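Cleaning Out the Dryer and Emptying It Properly

20 April 2019
Print | E-mail | 14 comments

Most people clean the lint filter and stop there. The rest of the machine needs a few minutes too, and a good time to do it is right after a load, with the door already open.

Take everything out first. Small things get left behind more often than large ones. Socks, washcloths and kids' shirts settle at the bottom of the drum or ball up inside a pillowcase. Turn the drum one full turn by hand and look again before you close up.

Wipe the drum with a cloth dampened in warm water and a drop of dish soap, then with a plain damp cloth. Do the back wall and both sides of each ridge. If there is a crayon or ink mark, use a little rubbing alcohol on a rag and leave the door open until the smell is gone.

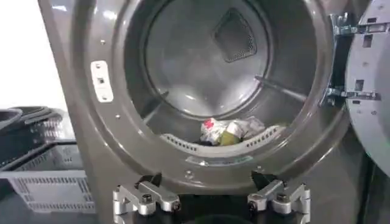
Photo: Tatsuya Okabe / Brandport

A crumpled little bundle like the one at the bottom of this drum is easy to miss when you are standing up and reaching in from above. Crouch down and look straight in.

Next do the rim and the latch. Lint and spilled powder collect in the slot of the strike plate, and a door that will not stay shut is often only dirty. Use a dry toothbrush on the slot and the small screw heads. Do not spray cleaner at the latch - put it on the cloth first. Small perforated panels inside the drum can be brushed the same way, or gone over with the soft brush on a vacuum.

Keep your baskets beside the machine, on the side away from the door hinge. You can unload straight into them without reaching around the door. Stacking baskets take up the least floor. I use one for towels, one for clothes to fold and one for things that go on hangers.

How often? Every 2 weeks for the rim and latch if you do a lot of laundry, once a month if you don't. I do the drum in March and again in the fall, and after anything with pet hair on it.

Unplug the machine before you use a wet cloth near the latch or any switch.

292 shares
Print this tip | E-mail to a friend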